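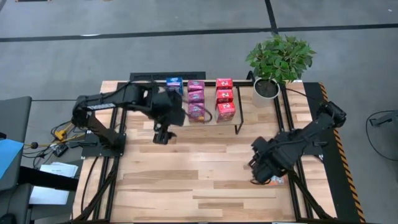
Two arms over the butcher-block bench, with the small boxes lined up by colour on the shelf.

Tips from a month with the Lerkport bench kit

I've had a lot of emails about the Lerkport two-arm kit, mostly asking if it's worth the money for a home workshop. It's $3393 with both arms and the rails, so have a good think first! I'm keeping mine, but there are a few things I wish I'd sorted out on day one.

Start with the shelf. A low one at the back of the bench is best (mine has a light wood top and a thin black metal frame), and keep your boxes in straight columns, one colour to a column. I leave a strip of bare shelf between the purple and the red so there's room for a finger beside the box. If a box gets turned a bit, straighten it before you press go. Saves a lot of swearing.

Cables next. Lerkport's manual says to leave slack at the wrist, and you do need it, but a big loop will drape itself right over your stock. Alcides Moura at the Gostutcombe tool library put me onto soft hook-and-loop ties, a pack of 50 for nine bucks, and I've used most of them already. Go easy near the elbow or the arm will tug.

Wipe the wood down every Sunday with a barely damp cloth, and oil it only when the arms are parked and switched off. Keep the oil well off the rails.

Mark your floor, too. The elbows stick out past the bench further than you'd expect, and hazard tape along the outside of a floor mat is cheap and easy to spot in your peripheral vision.

I did look at the Gavmont kit as well. It's lighter and the software is friendlier, but it has one arm and the gripper felt flimsy to me. Seven out of ten for that one, and I'd give the Lerkport a nine if the manual had an index.

Next up is drawer dividers, by popular request.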